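[Timstead-allotments] Re: Shared lunch at the plot day, and the water butts

This site uses cookies to remember your list settings. By continuing to read the archive you accept them.

Hello all,

Replying to the message from the north end about the plot day, which I have left quoted below as several people said it went to their junk folder.

> We'd like to settle two things before the ground warms up. First, the
> lunch. Last October we had a barbecue and it ran out by one o'clock,
> and people who were still digging got nothing. Could we do a proper
> burger table this time, with rolls and salad laid out so people can
> build their own?
>
> Second, the water butts. Four of them by the bottom gate are leaking
> at the tap. We could replace the taps or replace the butts. We would
> like to hear from the plots that use them before any money is spent.
>
> Plots 1 to 9 have said they don't mind either way.

Taking the lunch first. I'm in favour of the burger table. The trouble in October was that everything was cooked in one go and put out in one go. If we light the second barbecue at half past twelve there will be hot food at one and again at half past, and anyone on a late job can eat when they finish.

On quantities, we have 87 plots on the books. Not all of them come, and some bring the whole family, so I would order one roll per plot and freeze what is left. The baker on Mathur Road in Timstead does a plain round roll that holds together. The seeded ones we had last time were very dry and split down the side. Order a week ahead.

For salad, lettuce and tomatoes will have to be bought, as nothing outdoors will be ready. There may be a few early lettuces in the polytunnel but I would not rely on them. Onions we have plenty of in the store. Please check them for soft necks before bringing them up.

Cheese should be sliced and kept in the cool box until the meat is on the table. The vegetarian ones need their own grill tray and their own tongs. We bought a tray for this and it is on the top shelf in the hut, behind the fleece.

As for the order of building, I would set the table out bun, lettuce, tomato, meat, cheese, going left to right, with sauces at the far end where the queue can spread out.

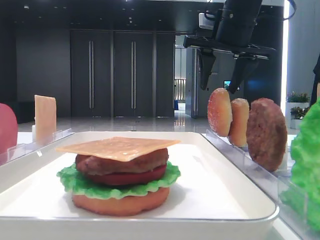
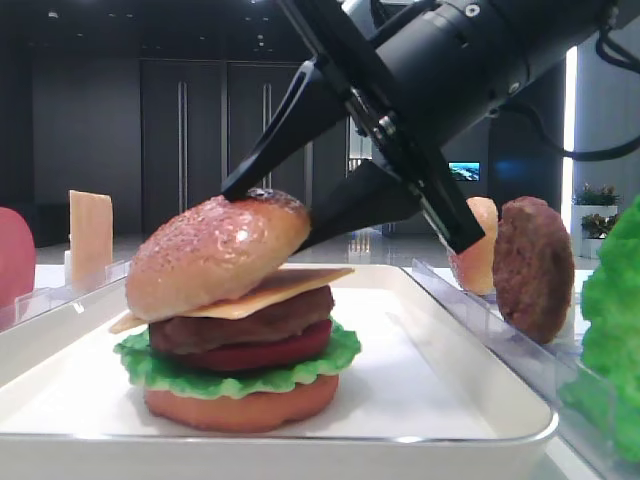
North end again, with two points on the lunch. A roll per plot is not enough if the school families come, and we would sooner have too many than repeat October. We also think the sauces should be on a separate table altogether. The queue last year went back past the compost bays and nobody could get a barrow through.

I have no objection to either of those. If sauces go on the small folding table by the hut door, the path to the compost stays clear. On rolls, please could plots bringing more than two people reply to the list with a number, and we will order to that.

Now the water butts. I went down with a spanner and looked at all four. On two of them the tap washer has perished and a new washer will cure it. On the third the thread in the wall of the butt has cracked, so a new tap will leak as well. The fourth is the old green one nearest the gate, which has a split below the tap. I put tape on it and it is still dripping.

So my proposal is new washers for two, and two new butts. I looked at two makes. The Nestix is the taller one and comes with a stand, which matters at the bottom gate because the ground is low and you can't get a can under the tap otherwise. The Ustar is cheaper and wider, but the stand is sold separately and the lid is a push fit. We lost three push-fit lids in the winter gales and found one of them in the brook. I would go for the Nestix.

The account stands at £561, with the skip for the plot day still to come out of it. That covers two butts and the lunch, provided the lunch is kept sensible. It does not cover new guttering on the hut, which was also asked for, and I suggest we leave that until the rents are in.

A few smaller things while I am writing:

The padlock on the top gate is stiff again. Use graphite and please don't put oil on it, as the grit sticks to it.

Wood chip is being delivered to the lay-by. It is for paths only. Last time some went on beds, and it is fresh chip, so it needs to stand for a good year before it goes anywhere near roots.

The bonfire heap must be moved before it is lit. There were hedgehogs in it in October. Build it fresh on the day, on the bare patch beyond the last row of plots.

If you have borrowed the long-handled loppers, please put them back on the hook in the hut. We will need them for the hawthorn along the bottom boundary, and that job has to be finished before the birds start nesting.

Could plots that use the bottom gate butts please say yes or no to the Nestix by replying here. If I hear no objections I will order them and fit them on the plot day, and I will need one other person to help with the stands.

Regards,
Plot 31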